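Ticket 1202 - Exhibitor table map shows wrong artists, panel sign-up closed early
Product: Wistix event pages
Opened by: Catrin Jarman, Mathias Library comics day
Assigned to: Rhydian Foulkes
Priority: Normal
Status: Resolved

Reported by Catrin Jarman, August 27, 2025

We run a one-day comics and zine fair at the library and use Wistix for the public page. Two problems since we loaded the final exhibitor list.

First, the table map. When a visitor clicks a table, the pop-up shows the artist from the next table over. Table 1 is correct. Everything after table 9 is off by one. Letay Lencho's minicomics are listed under a poster printer, and she has already had an email from someone asking for gig posters.

Second, the sign-up for the afternoon panel on self-publishing says "Registration closed." It should stay open until the morning of the fair. We have 190 seats in the hall and only 24 people had signed up when it closed.

I have tried a different browser and a private window. Same result in both. I also deleted table 10 and added it again, which moved the error but did not remove it.

Rhydian Foulkes, support

Thanks, Catrin. Please don't delete any more tables for now. Each table has a hidden ID, and deleting one makes a new ID at the end of the list, so the map gets harder to match up.

Can you send:
The CSV file you used for the exhibitor import
The name of the hall as it appears in your venue settings
Whether more than one person edits the page

Catrin Jarman

CSV attached. The hall is called "Mathias Lower Hall." Ynyr Gwilliam and I both edit. He does the artist bios and I do everything else, and he was working on them the same afternoon I did the import.

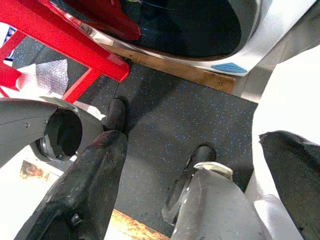 The bios themselves look fine on the artist list page. It is only the map that pulls the wrong one. If I search for an artist by name I get the right bio and the wrong table number.

Rhydian Foulkes

Found the cause of the map problem. Row 10 in your CSV has a line break inside the artist name field. It is a two-person studio and the second name is on a new line. The artist list reads that correctly as one entry. The map importer reads it as two, so every artist after it gets pushed down one table.

Steps to fix:
1. Open the CSV in a spreadsheet program.
2. Go to row 10 and put both names on one line with "and" between them.
3. Save as CSV, UTF-8. Several of your artists have accents in their names and the plain CSV option will drop them.
4. In Wistix, go to Exhibitors, then Import, and pick "Replace map links only."
5. Do not pick "Replace all." That would overwrite Ynyr's bios.

Let me know how it looks before I start on the panel.

Catrin Jarman

Did the steps. Tables 1 to 9 are right, and 11 onward are right. Table 10 is now blank. I think that is the one I deleted and added again.

Rhydian Foulkes

Yes, that's the new ID. I have linked it by hand from our side. Please refresh and check.

Catrin Jarman

Table 10 is there now. Letay has checked her own listing and it is correct. Still waiting on the panel sign-up.

Rhydian Foulkes

Passing the panel part to Zinhle Mahlangu, who handles registration.

Zinhle Mahlangu, registration support

Hi Catrin. Your panel was set to close when the linked room reached its limit. The room limit is 24, so it closed at the twenty-fourth sign-up. The panel is linked to "Mathias Workshop Room" and not to "Mathias Lower Hall." My guess is that it was copied from the inking workshop, which uses the smaller room.

To change it: Program, then the panel name, then Edit, then Room. Choose the Lower Hall and save. The limit will change to 190. Then set Registration to "Open" again - it does not reopen by itself.

People who already signed up keep their places, but their tickets still show the old room. Use "Resend tickets" after you save.
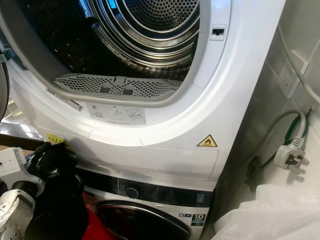 Dryer door opening with the lint filter in place.

Catrin Jarman

Room changed, registration open, tickets resent. Ynyr confirms he copied the panel from the inking workshop to save typing the description again. I signed up with my own email as a test and the ticket says Lower Hall.

One more question. The panel description stops in the middle of a sentence on the public page. Is there a limit?

Zinhle Mahlangu

The limit is 2000 characters including spaces. Anything past that is saved but not shown. If you need more room, move the speaker bios to the speaker pages and link to them.

Catrin Jarman

Moved the bios. It all fits. You can close this.

Rhydian Foulkes

Closing. I have filed the line break problem with the developers as a separate bug. Until it is fixed, keep studio names on one line in any file you import.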